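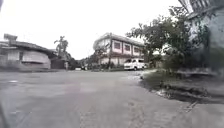 ## Padilla push broom, wide head - after one summer of yard duty

Bought this in June from Kerham, the trade counter not the website. Website wanted extra for delivery and I was passing anyway. We have a big hard yard behind the workshops, old grey surface, hairline cracks all over, and the leaf blower had died for good. So, broom.

**Head.** Wide, stiff, does a proper stripe. Fine grit is what I cared about and it shifts it, mostly. First pass gets the bulk, second pass for whatever sits in the pits. Softer brooms just skate over those. Bristles splayed a bit on the left end by August because Kenji leans it bristles down against the wall. Have told him.

**Handle.** Too short. I'm not even tall. Fathima likes it, she's five foot nothing, so take that how you want. I swapped it for a longer one off an old Inico broom and the thread fitted first go, which I did not expect. Much better for the back.

**The bracket.** Weak point. Two screws, and one works loose every week or so. Took it off, put a spring washer under, been fine for 3 weeks. Should of come with one.

**Wet leaves.** Poor. They mat up in the bristles and you end up stopping to pick them out with your fingers. Paloma uses a plain plastic rake for that and is quicker than me, annoyingly. Ask me again in December but I'm not hopeful.

**Dry sand and sawdust.** Very good. Throws up dust though, so wet the ground a little first, just a splash from the can. Learnt that after Chantal had washing out next door.

**Against the Paser.** Had a Paser before this, lasted 4 years, cheaper, narrower. The Padilla covers the yard in maybe half the time. The Paser was nicer along the wall and in corners, so I've kept it for edges. Its head is nearly bald now but still works for cobwebs.

**Storage.** No hanging hole in the handle!! Who makes a broom without a hole. Drilled my own, took a minute, sanded the edge so it dosen't splinter.

Would I buy again - yes, with the longer handle from day one. If you've only got a patio, get something smaller, the width is a pain round pots and table legs. Replacement heads are sold seperately at the same counter, ask for Hwa-young, they're kept out the back.

Four stars. Loses one for the bracket.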